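The spelling thing

12/23/23

So I've been trying to learn Spanish since July, and I have to tell you about my spelling. It's dreadful! I can chat away to Telma at the Clanero café for a good half hour (she's very patient, bless her), but ask me to write down what I've just said and I go to pieces. Double letters, accents, that silent H... I put it in where it isn't wanted and leave it out where it is.
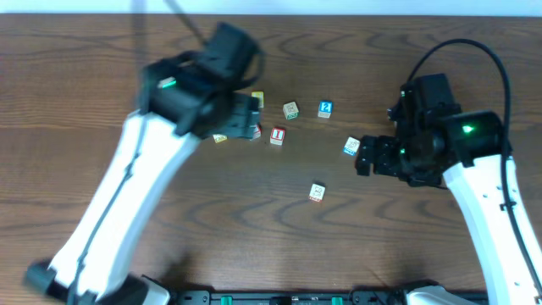
Anyway, I signed up for the evening class at Solletti, which costs 35 quid a month, and our teacher Baltasar makes us do dictation. Proper old-fashioned dictation, like being back at school. I got roughly 60 per cent the first time and was thrilled, until he read out everyone else's marks.

My gran taught me to read English at her kitchen table and I still say the letters under my breath when I'm stuck on a word. I'm doing it in Spanish now too, on the bus, which gets me some looks.

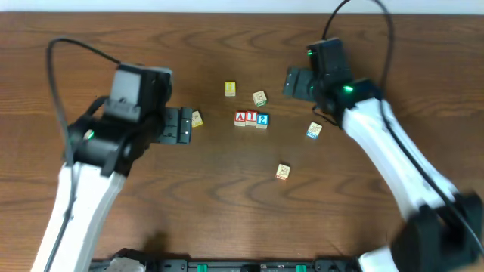 Alphabet blocks on a wooden table.

Next term we start on the past tense, and Zulema from the row behind has lent me her old verb book. Half the answers are already pencilled in. I've been rubbing them out with a cup of tea and the radio on, and I'm only up to page nine.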